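bench > cells > two-arm table cell > README

# README: Kinnear table cell (two arms), setup and upkeep

Updated May
By the cell maintainer, Kevier workshop

Working notes for whoever has the cell next. Written in a hurry between shifts, will tidy later. If something here disagrees with the sticker inside the control cupboard, go with the sticker and tell me.

## What's covered

- two arms, one table, wrist camera on each
- orange fingers, ribbed type, black grip pads
- start-up, shut-down, finger swaps, camera check, table reset
- NOT covered: controller firmware. See the Nerkell folder. Don't update it from the cell PC.

## Start-up

1. E-stop in. Mains on at the wall, then the cupboard.
2. Wait for both arm lights to stop blinking. Left one is slower, leave it alone.
3. Walk the cables by hand from the base up to the wrist. Any loop that has slipped inside the elbow gets pulled back out before you release the stop.
4. E-stop out. Home the left arm first, then the right. Never both together, they share the middle of the table on the way down.
5. Run `home_check`. Both arms should report within 40 counts of zero. More than that, home again. Still more, stop and look at the base bolts.
6. Open and close each gripper three times, empty. Listen for clicking.

Clicking on close = finger loose on its mount, nearly always. See below.

## Fingers

The ribbed fingers are the part that wears. They are meant to bend round whatever they hold, so a bit of flex is fine. Splits at the root of a rib are not. Look for them with a torch, from the side, with the finger pushed back gently by hand.

Swap every 138 hours of run time or at first split. Hours are in the log, column "fing_h". Reset the column when you swap. I forgot in March and we ran a set far too long.

To swap:

- gripper open, E-stop in
- undo the screw in the white mount, keep hold of the finger as it comes
- wipe the mount face, there is always grit
- new finger on, pad facing inwards, screw in finger tight
- nip up with the short driver, quarter turn and no more. The mount is plastic and the thread strips
- close on the feeler strip, check both pads touch along the full length

Do both fingers on a gripper at the same time. One old one new pulls the grip sideways and small handles roll out.

Pads: black, glued. If a corner lifts, take the whole pad off and put a fresh one on. Don't reglue, the old glue leaves a ridge. Clokonov pads are the ones that fit, the cheaper set was 2 mm too wide and rubbed.

## Wrist cameras

Clean with the lens cloth only. Not your sleeve.

After any knock, check the view. Own gripper should sit low and to the right, with the white bracket across the bottom edge, and the middle of the table clear of it. If the bracket has crept up into the middle, the camera has tipped. Slacken, tip back, tighten, run `cam_check`. Score needs to be 85 or better. Below that the picks go wide. 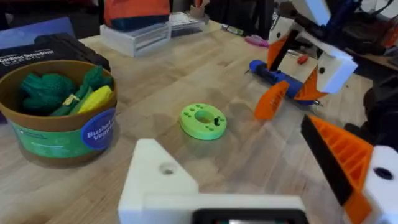
KINNEAR ROOM, May

Tool set out for the two-arm pick. Screwdriver (blue and black, cordless) lying diagonally right of centre with the silver tip out, second arm over the tool with its fingers pointing down. Lime-green disc right of the veg bucket, the screwdriver case behind the bucket. Scissors and marker towards the back edge. Go by this layout when you reset after a jam.

What matters for the reset:

- keep long stuff out from under the second arm, apart from the thing being picked. A thin grey tool lying behind the gripper will get nudged and then the pick centre is wrong
- the disc has a small black piece standing up in the ring. Leave it standing
- bags and clear bins stay at the back, up and left. They can shift a bit, no harm
- loose bits beside the screwdriver go back in the case if the run doesn't call for them

## Grip settings

Kept in `grip.cfg`. Same file for both arms, one block each.

- `soft`: toy veg, bags, anything that squashes
- `mid`: disc, marker, scissors
- `firm`: screwdriver body only

Firm on the veg marks it. Soft on the screwdriver lets the tip swing down when the arm lifts. If it swings, don't just add force, move the grip point towards the heavy end first and try again.

Approach speed is 19 for all three. Leave it. Someone had it doubled and the fingertips were hitting the table, which is how we got through four sets in one month.

## Two-arm clearance

The arms have no skin and no sense of each other. All there is between them is the keep-out box in `zones.cfg`. After you move a base, or even just lift it to sweep underneath, re-teach the box:

- left arm to the middle mark, save
- right arm to the middle mark, left arm parked, save
- run `zone_dry`, hand on the E-stop the whole way through

Fingertips can pass close when both grippers are low. Close is allowed. Touching isnt. If they touch, stop, check all four fingers and both mounts, then re-teach.

## Faults seen so far

**Gripper closes but reports open.** Connector at the wrist. Push home, zip tie it.

**Arm droops at power-off.** Normal for the right arm. Park it low before shutting down and it has nowhere to fall.

**Picture from the wrist goes to bands.** Camera cable pinched at the elbow. Happens after step 3 gets skipped.

**Pick lands short of the tool.** Camera tipped, or table has been shoved. Check the table against the floor marks before touching any settings, I lost an afternoon to this.

**Squeak from a finger.** Grit between ribs. Soft brush, dry. No oil anywhere near the pads.

**White mount cracked round the screw hole.** Overtightened. Spares in the second drawer of the Nerkell cabinet, take one and write it on the sheet.

## Shut-down

Grippers open. Left arm park, right arm park low. E-stop in. Save the log, check it has actualy saved. Cupboard off, then the wall. Tools back in cases, lids shut, screwdriver on charge if the run was a long one.

## To do

- proper strain relief on the right wrist
- label for the middle mark, it's only pencil
- second feeler strip
- write up the zone file format

Contact: cell maintainer, Kevier workshop, bench phone | © Kevier | Back to top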